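Chapter 6
Learning from Hand-Held Demonstrations

After reading this chapter you should be able to:
explain why a demonstration can be recorded without a robot present
describe how the path of a gripper is recovered from its own camera
decide which recordings to keep and which to throw away
read a success rate with proper care

6.1 The cost of a demonstration

Chapter 5 dealt with teleoperation, where a person drives a robot arm from a distance and the arm's joint positions are stored as it moves. The data that result are clean. They are also slow to gather. One operator needs one arm, and the arm has to be powered, fenced and calibrated before anything can be recorded. When the arm stops for a fault, so does the operator. In the Jarngate study, which we follow through most of this chapter, a full working day of teleoperation gave 60 usable demonstrations of a single tabletop task.

The other approach is to leave the arm out. The person holds a gripper in the hand, much like the one that will later be fitted to the robot, and does the task with it. A camera fixed to the gripper records what is in front of the fingers. Because the robot will carry the same kind of camera in the same place, the recorded view and the robot's own view are close to each other, and a policy trained on the first has a fair chance of working with the second.

Nothing in this method ties the work to a laboratory. Any room with a table will do, and it helps if the rooms differ. A policy trained on one bare bench tends to learn the bench.

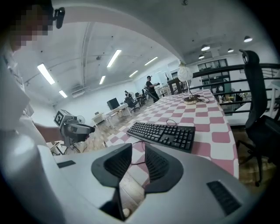

Bastien Boyer objected to this last point when the chapter was first taught. More rooms, he said, also meant more ways for tracking to go wrong, and he would sooner have 200 good recordings from two rooms than the same number spread over 20 with half of them unusable. The objection is a sound one and we return to it in section 6.4. Variety is only worth having if the position of the gripper can still be worked out afterwards.

6.2 Recovering the path

A video by itself does not say where the gripper was. To train a policy we need its position and angle at each moment, and how far apart the fingers were. There are two common ways to get the first of these.

The first uses the room. Software picks out fixed points in the video, such as the corners of furniture, and works out how the camera must have moved for those points to shift as they did. It needs no extra equipment, but it fails in front of blank walls and during fast turns.

The second uses printed markers. A cube with a black-and-white pattern on its faces is mounted on the gripper, and a separate camera that can see the cube works out its position from the known size of the squares. Marker tracking is steady as long as a face of the cube stays in view. If the operator's arm passes in front of it, the path has a gap.

The Jarngate group compared the two. They named their room-based tracker Vera and their marker-based tracker Gilbert, and the names have stuck – we use them here. Out of 273 recordings, 184 gave a complete path under both trackers. The remainder had a gap under at least one, and were set aside before training.

Finger opening is the easier part. It can be read from a sensor in the handle or measured in the video itself, as the fingers stay in nearly the same region of the picture throughout.

6.3 Matching the hand to the arm

A human wrist can do things that an arm on a fixed base cannot. Before a recording is used, its path is checked against the reach and speed limits of the target robot. In the exercises this is the Dravano arm described in Chapter 3, and readers who skipped its joint limits should go back to them now.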